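The week of the bread roll

I have been promising a proper post about the planner for long enough that Isla Dalgleish has started asking after it the way you'd ask after somebody's sick aunt, so I've made a big mug of tea and cleared the afternoon. Those of you who come here for the garden updates, I'm sorry, the beans are fine, come back next time!

When I last wrote, I had just moved our whole stack over to Rolau, the behavior runner that sits on top of our motion planner, Matheson. (I named neither of these, before anyone writes in.) The old setup was one long Python script that had been growing since well before I joined, and every new task meant copying the script and changing bits in the middle. Rolau lets us write a task as a little tree of steps, and each step has to say up front what it believes about the world before it's allowed to run. Lovely idea. It took me most of July to get the first tree working, and the task I picked was a bread roll and a plate.
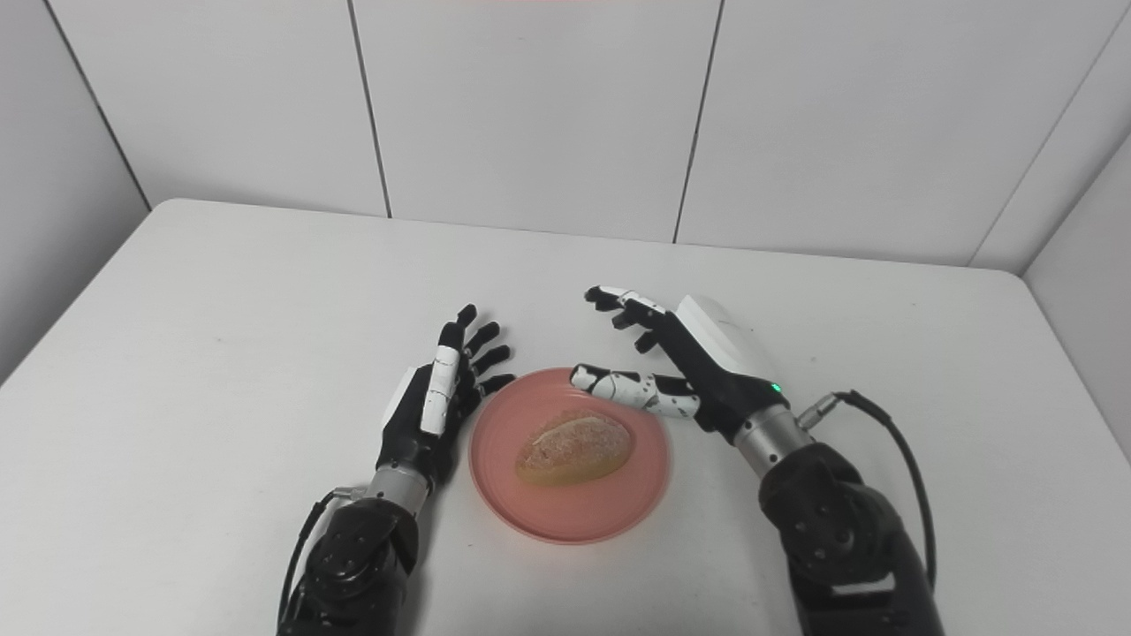 I picked it because I thought it would be easy, and the grasping half more or less was. A roll is forgiving. You can close your fingers a bit off center and it shrugs. The trouble came from the words we use. Our task file said "on plate", and I had never once sat down to think about what the software takes that to mean.

What it took it to mean was that the center of the roll, as seen by the perception node, fell inside the outline of the plate, as seen by the same node. Now, a plate seen from head height at a slant is an ellipse, and a roll is tall enough that its middle, projected down the camera ray, lands on the table a little way behind where the roll sits. So a roll just in front of the rim could count as on the plate, and a roll resting well toward the back could count as off it. The tree would look at a finished job, decide it wasn't finished, and plan the whole thing over again. I watched it do that for the best part of a morning before I thought to print out the numbers.

The fix was small once I'd stopped being stubborn. We fit a plane to the tabletop, drop the roll's footprint straight down onto that, and compare it with the plate's rim on the same plane. I also added a margin of 19 millimeters inside the rim where the answer is "not sure", and in that band Rolau asks for another look from a different head angle before it commits to anything. Isla thought the third answer was fussy. She has since borrowed it for her own trees, and I am being very gracious about it.

Then there were the hands. Matheson plans for both arms together, and for a long time I had the idle hand modeled as one fat box, fingers and all, because boxes are cheap to check. With a box that size near a plate there is hardly anywhere for the other hand to go, and I kept getting these enormous sweeping detours, like somebody carrying a ladder through a tea shop. I swapped the box for a capsule per finger segment and the planning time went up to 619 milliseconds a query, which made me wince. Caching the finger shapes for our three stock hand poses (open, relaxed and curled) brought most of that back, and now the arms will work quite close together without any fuss from the checker. 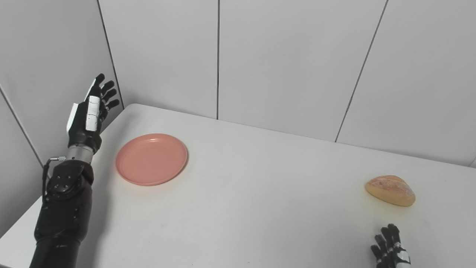
Roll and plate well apart, with one hand up on the left and the other just peeking in at the bottom.

A layout like that has become my favorite one to feed the regression suite. I have 29 saved layouts in there so far, and the wide ones turn up different bugs from the crowded ones, mostly about which arm gets picked. The arm chooser used to compare straight-line distance to the object and nothing else. It now adds the distance on to the goal as well, and a penalty for any wrist that would end up near its joint limit. I'm still fiddling with the penalty. If it's too low you get some very uncomfortable-looking wrists, and if it's too high the thing dithers between arms on every replan, so I put in a bit of stickiness that favors whichever arm it chose last time.

Next on my list is the handover step, where one hand passes to the other, and for that I need to get the force thresholds out of the config file and into the tree where people can see them. I've also had two emails asking whether the layout viewer will be released. I'd like to! It needs a readme first, and the color picker crashes if you click it twice, so give me a few weeks.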